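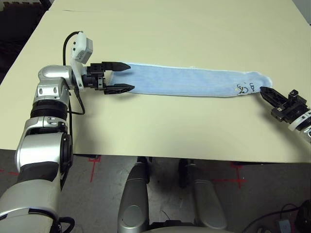 ## 6. Towel folding routine (dual-arm)

Section 6 applies to the Vevside two-arm workcell with the Moliswood cloth package installed. Complete sections 4 (mounting) and 5 (gripper calibration) first. The routine will not load if either calibration file is missing.

### 6.1 Work surface

1. Use a flat, matte table in a plain light color. Glossy tops cause false edges in the cloth detector.
2. Clear the table completely. The detector treats anything on the surface as cloth until told otherwise.
3. Set the table height with the Jacquet gauge supplied in the accessory box.
4. Mark the table position on the floor with colored tape. If the table is bumped, return it to the marks and run **Surface > Verify**.

> **Note:** A small printed or embroidered logo on the towel is acceptable. An all-over pattern is not supported in this release.

### 6.2 Cables

1. Connect each wrist sensor cable and leave a loop above the housing. The loop must be long enough for full wrist rotation.
2. Run the cable down the arm.
3. Jog both wrists through their full range at low speed and watch the loops. Stop if a cable pulls tight or catches on a joint.

> **Caution:** Keep hands and loose clothing out of the work area whenever the arms are enabled. Gripper fingers are tapered and can pinch or puncture skin at low force settings.

### 6.3 First pick

1. Place one towel near the center of the table. It may be crumpled.
2. Select **Cloth > Single item** and set grip force to 18. Thick terry may need more; do not go above 40.
3. Press **Step**. One arm picks a corner and holds. The other waits with its gripper open.

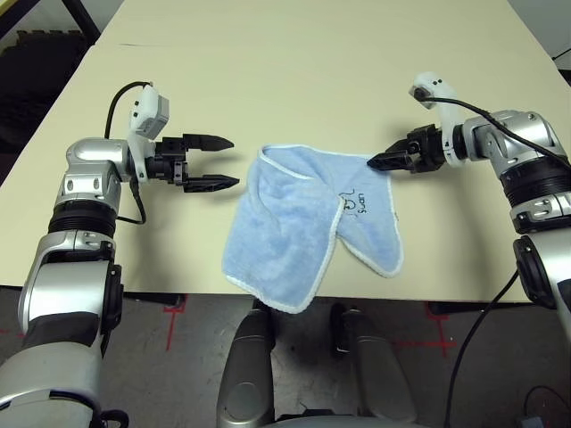 4. Check the corner hold before pressing **Step** again. A good hold has cloth between both fingers and a visible line of tension from the grip point. If the fingers have closed on a fold in the middle of the towel, press **Release** and repeat from step 3.
5. Allow the second arm to take its corner. The default wait between arms is 2000 ms. It can be cut to 1000 ms once the routine runs cleanly, but not during set-up.

### 6.4 Folding

1. Select **Fold > Lengthwise** for a strip, or **Fold > Compact** for a rectangle.
2. Set the minimum finger gap in **Limits**. Compact folds bring the two grippers close together, and the factory value assumes standard fingers. Enter the new value if Werklow long fingers are fitted.
3. Press **Run** and keep one hand on the stop button for the first cycle.

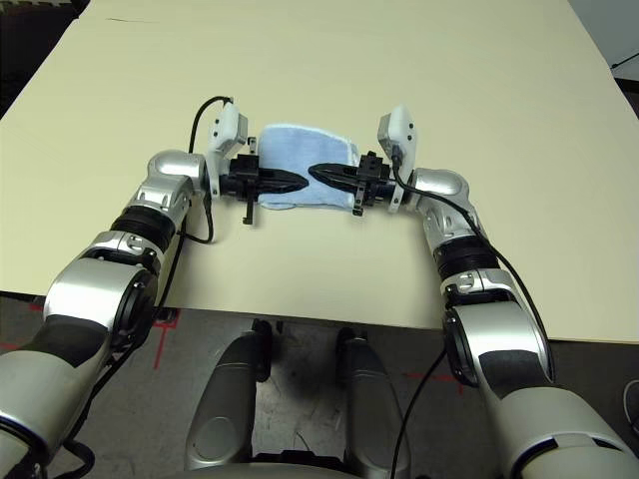 4. If the cloth bunches between the grippers, raise **Spread** by one increment and run the cycle again. Bunching that stays after three increments usually means the surface height is wrong — repeat 6.1, step 3.
5. Save the settings under a new profile name. The factory profile cannot be overwritten.

> **Note:** Profiles store grip force, wait time and spread. They do not store the finger gap, which must be checked after every finger change.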